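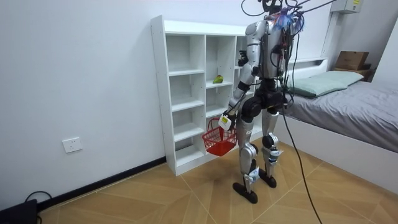 Letico Fetch Task: Report on the Wrist Fault

Project group 8, Moncrieff lab course, Hunport

1. Background

The task for the spring term was to have the humanoid collect items from a shelving unit and carry them in a basket. One hand holds the basket by its handle for the whole run while the other reaches to the shelves. The control software is Famside, with our own grasp planner on top. This report covers a fault in the basket arm that stopped testing in May. Grasp planning is covered in the group's earlier report and is not repeated.

2. What happened

On Friday, during run 11 of the second test block, the basket hand opened without a command. The robot was standing still and the other arm was reaching for a shelf at chest height. The basket fell to the floor. The operator pressed the stop button and both arms went limp, as designed. The reaching arm came down against the edge of a shelf and scratched the shell at the wrist. No one was inside the marked area.

The same thing happened on the next run, with the reaching arm again at chest height. Testing was halted after that.

3. Logs

The hand controller expects a grip command every 60 ms. If none arrives within the timeout, it falls back to its default state. In both runs the log shows a gap in commands to the basket hand just before release. No gap appears for the other hand. The motor current was normal up to the moment of release, so overload was ruled out.

4. Cause

Two problems were found.

The connector for the basket arm had worked partly out of its socket on the back of the torso. When the torso turned toward the shelves, the cable was pulled tight and contact was lost for a short time. We could reproduce this by hand with the motors off.

The default state of the hand was set to "open". This was left over from bench testing, where an open hand was the safer choice. It should have been changed before the hand was given a load to carry.

5. Changes made

The connector was replaced with a locking type and the cable was given more slack at the shoulder. The default state is now "hold last position". A lost command also pauses the other arm and shows a warning at the operator station. The stop button still cuts power to both arms. A slow lowering mode was discussed but could not be finished this term.

6. Retest

A script turned the torso back and forth for 2000 cycles with the basket held. No command gaps were logged. We then pulled the connector on purpose in 8 trials. The hand stayed closed in all of them, and the warning came up each time.

The retest used an empty basket. Behavior with a full load is still open, as is the question of how long the hand can hold before the motor gets too warm.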